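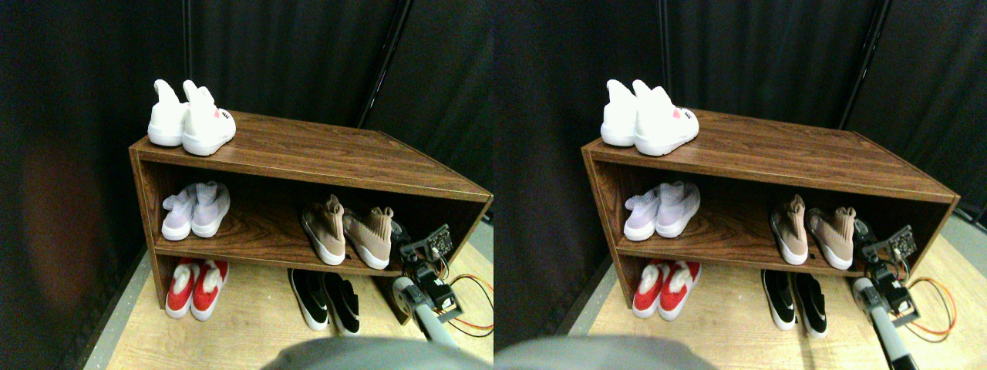
Fig. 1 - Stereo pair, left and right view. Shoe cabinet, five pairs, arm at the right end.

Robot Handling Lab - Handout 4: Comparing grippers on soft goods
Course notes, F. Usmani. Print this page | E-mail this page

Bring this to the lab. Read the Handout 3 notes on servo limits first, I won't repeat them.

What we're comparing

Two grippers, same arm, same rack, same shoes. Gripper A is the Bundlow two-finger, curved. Gripper B is the Verstraete flat jaw with rubber pads. Arm and controller don't change between runs. If you touch the gains, write it down, otherwise your numbers are no use to the other group.

Why shoes: soft on top, stiff on the bottom, and never quite the same shape twice. A block is easy. A knit collar folds when you push it and then the jaw closes on nothing. Good test for grip force and even better test for approach angle.

Targets

Tan knit pair on the middle shelf, right side, is the main target. Closest to the arm, high collar, shelf above it limits how far up you can go. Second target is the black pair on the floor level - lower, stiffer, and the shelf edge is in the way if you come in steep. White pair on top is optional. Check your reach before you try it, the far end of the cabinet may be outside your workspace.

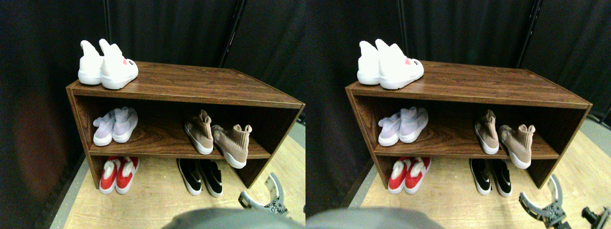
Approach comes before grip. Most failed picks in the December section were lost before the fingers closed. Things to settle first:

- wrist angle at the shelf opening
- which part you grab (collar, heel, sole edge)
- how far open the fingers are going in
- where the wires go when the base turns

Last one is not a joke. Slack on the outside of the turn, always.

Grab point. Collar gives you lots to hold but it stretches, and the shoe swings on the way out. Heel is the best compromise for A. For B try the sole edge, the flat pads like a flat surface. Don't go in over the toe, the fingers slide off.

Runs

60 tries per gripper per target. Reset the shoe to the start position between tries, toe toward the front. A try counts as good if the shoe clears the shelf and stays held to the count of five. Dragging it out along the shelf does not count, log it as "drag". Last time we ended up with 219 usable tries accross both groups, the rest had no label in the log. Please label as you go.

Log columns: try no., gripper, target, grab point, finger opening, result, note. Keep the notes short but do write them. "Slipped" tells me nothing. "Slipped at heel, left finger first" is fine.

Cameras

Two views, left and right, saved together. Don't move either camera once calibrated. The offset between the views is what you get depth from, so a bump means calibrating again, takes around 2 minutes if the Citix tool behaves. Use the left view for labels and the right one to check anything hidden - fingertip behind a collar, mostly. 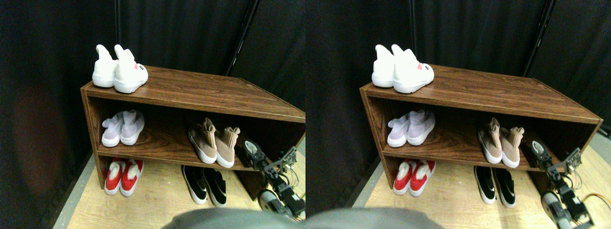

Fig. 3 - Gripper at the shelf opening, beige pair. Compare the arm in the two views.

Depth near the fingers is noisy. Dark wood behind dark parts, not much for the matcher to work with. Vicente Fuentealba's fix is to take depth from the white sole and offset up to the collar. Works OK for the heel grab. For the collar itself you still need to set height by hand.

Write-up

Two pages, one table, one plot of result by finger opening. Say which gripper you would pick for each target and what would change your mind. It's fine if A wins one and B wins the other. No need to describe the arm, we all know the arm.

If your group runs short on time drop the white pair first, then the B runs on the black pair. Don't drop resets.

Questions before the lab to Vicente, after the lab to me. Desstead reading (chapter on compliant contact) is still requried for the short test at the start of the next session.

Filed under: Course Materials > Manipulation > Grippers

Contact the lab office, Room 1854 | Copyright Robot Handling Lab | Back to top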